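Keeping the Hand Honest: A Morning with Lindsay Tapsell

By Braulio Arriaga
8/7/26

Lindsay Tapsell gets in before everybody else at Nolwood, puts the kettle on, and says good morning to the arm. She laughed when I asked her about it, but she didn't deny it. "You spend more time with it than with your family some weeks," she said. "You may as well be polite."

She has looked after the pastry cell since May, when she took it over from Nicanor Alvarado, and she keeps it in a way that reminded me of my grandmother and her sewing machine. There is a notebook with a page for each day, a drawer of spare joint caps sorted into old mint tins, and a soft brush that is used for crumbs and for nothing else.

"Crumbs are most of the job," she told me. "People imagine it's all software – and sure, there's software. But butter and flakes get into the finger joints, and then one finger closes a little later than the others, and suddenly you're tearing the end off a croissant. So I brush first, then I wipe, then I open and close the hand 10 times with nothing in it and just listen."

Listen for what, I wanted to know. She thought about that for quite a while.

"A tick," she said at last. "If there's a tick, I stop and look at the collar where the hand meets the mount. If it has worked itself loose by even a hair, the fingers come down in the wrong place, and you can spend the whole morning blaming the grip settings."

The grip settings have a story too. When the cell was first put together, the hand squeezed everything as though it were a tennis ball. It was Tonantzin Mendoza, who works across the hall, who suggested they stop adjusting the force and change the order in which the fingers move. The lower finger now comes in underneath first and takes the weight, and the upper ones settle over the top afterward.
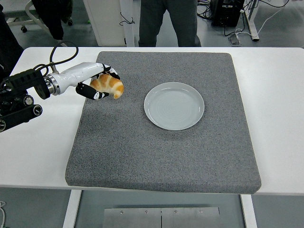 "I went through 57 croissants getting that order right," Lindsay said, "and I ate more of them than I should have. Heriberto used to come by at lunch with coffee and look so hopeful." (Heriberto Manríquez, when I caught up with him later, confirmed this cheerfully and without any shame at all.)

The mat is another thing she is particular about. The bare tabletop was too hard and too slick, she explained, and any pastry set down a touch early would skid. Felt gives a little. It also drinks up grease, so she swaps it out and vacuums the old one, and each time it goes back she teaches the arm its height again with a plastic gauge she had made at Palacios, a small shop she has used for years.

"If you skip that, you're trusting that the mat is as thick as it was yesterday. It gets squashed! They all do."

Then there is the cable, which she checks with her fingertips along its whole length, feeling for stiff spots. She replaced one in her first weeks and wrote down the cycle count, 359, because it struck her as far too low. The clamp had been holding it too tight at the wrist. She gave it more slack, and the new one has been fine ever since.

I asked whether she would ever hand the cell on to somebody else, the way Nicanor handed it to her. She said he had left her 26 pages of notes in pencil, and that she still finds things in them. "I'd have to type mine up first," she said, reaching for the brush again. "My handwriting is terrible."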